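Wurnholm Housing Association: Living with Less Space

An interview with the head of tenancy services on storage, sharing and the first year of the household goods scheme

Published July 10, 2021

When Wurnholm Housing Association opened the Feltidwood development, it took responsibility for 428 homes, most of them with one or two bedrooms. The rents were set at a level which working households could meet, and the waiting list closed soon after it opened. Complaints about the heating and the lifts had been expected and were dealt with under the builder's warranty. The subject which came up most often in the first residents' survey was a different one. Tenants wrote that they had nowhere to put their belongings.

The association's head of tenancy services, who has held the post since before the first tenants moved in, met us at the Feltidwood office to discuss what has been done about it.

"We had designed the flats to the space standard, and they met it," she said. "But the standard gives you a figure for storage in square metres, and it does not tell you what shape the cupboard will be. We had tall, narrow cupboards with a boiler in them. On the drawing they counted as storage. A family with a pushchair and a vacuum cleaner would not have agreed."

The survey was returned by 200 households. A large share of them reported that they kept items in the hallway, on the balcony or in the car. Several had rented a commercial storage unit at a monthly cost which, in the view of the tenancy team, undid part of the benefit of an affordable rent. One household was keeping a cot, a folding table and its winter bedding with relatives in another town.

Asked whether the association had considered building additional storage, she said that it had. A basement option was costed and set aside on account of the water table, and outdoor lockers were ruled out by the planning conditions. What remained was a row of ground-floor rooms in the block known as Tian, which had been intended as a small shop and had never been let.

"The shop was the best thing that did not happen to us," she said. "We had a dry, heated space at street level with a proper door. The question was what to do with it. If we had divided it into lockers we could have served 37 households and disappointed everybody else."

The association decided instead to set up a lending store, which residents now call the Kodura. It holds household goods that most people need a few times a year: carpet cleaners, stepladders, drills, folding chairs, large cooking pots, camp beds for guests, and complete sets of plates and glasses for parties. Tenants reserve what they want by telephone or at the counter and may keep it for up to seven days. There is no charge for borrowing, although a late return is noted on the account and a second one leads to a month's suspension.

We asked how the choice of goods was made.

"By asking people what they had fallen over that week," she replied. "The answers were very practical. We had assumed that it would be tools. Tools were there, certainly, but crockery came well ahead of them. People were keeping twelve dinner plates in order to use them at one religious festival or one birthday, and those plates took up a whole shelf in a kitchen with four shelves."

The crockery is plain and of a single pattern, so that breakages can be replaced. She was frank about the rate of loss in the opening months, when plates were sent out in cardboard boxes and came back in whatever the tenant had to hand. They are now issued in padded crates with a count sheet in the lid. Each set is checked over on return, and chipped pieces are withdrawn.

The service is not without its critics. A number of tenants told the residents' forum in June that the opening hours suited people who were at home during the day, and that a lending store was of little help to those whose difficulty was with things they used constantly, such as bicycles and work clothes. The head of tenancy services accepted both points.

"On the hours, they are right, and we have moved to two late evenings," she said. "On the second matter, I do not want to pretend that borrowing a stepladder solves the problem of a bicycle. It frees a certain amount of room. In some homes that is enough, and in others we still have work to do. We are putting rails and hooks into the hallways of the flats with the narrowest cupboards, and 77 have been completed." 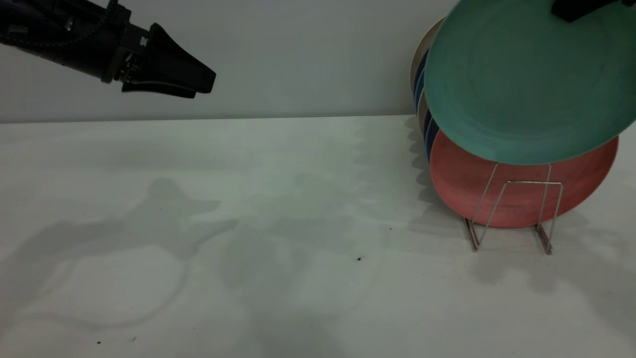 Plates and a white tabletop, Feltidwood.

The hallway programme has been carried out by the association's own maintenance staff between other jobs, and has therefore moved slowly. Each tenant is visited beforehand and asked where coats, shoes and bags are left at present. The fittings are then placed accordingly. In the earliest flats they were put up at a uniform height taken from a catalogue, and had to be lowered where there were children or wheelchair users in the household.

She believes that the experience ought to alter the way in which new homes are specified. The association has rewritten its design brief, which now requires that the boiler be housed separately from general storage, that at least one cupboard be deep enough for a folded pushchair, and that shelves be fitted before the keys are handed over. Architects have on the whole been receptive. Cost consultants have asked more questions.

"A shelf is cheap when the builder is already in the room," she said. "It is expensive when you send someone back two years later with a van. I have shown them our own invoices, which ended that particular discussion."

As to whether the lending store will continue, its funding has been agreed for a further two years from the general service budget, with no increase in the service charge. A second store has been requested by tenants on the far side of the estate, where the walk to Tian is a steep one. No suitable room has yet been identified. In the meantime the office will deliver heavier items to tenants who are unable to collect them, provided that notice is given by noon on the previous working day.

Tenants who wish to propose additions to the lending list may do so at the Feltidwood office. Requests are reviewed each quarter, and the current list is displayed beside the counter.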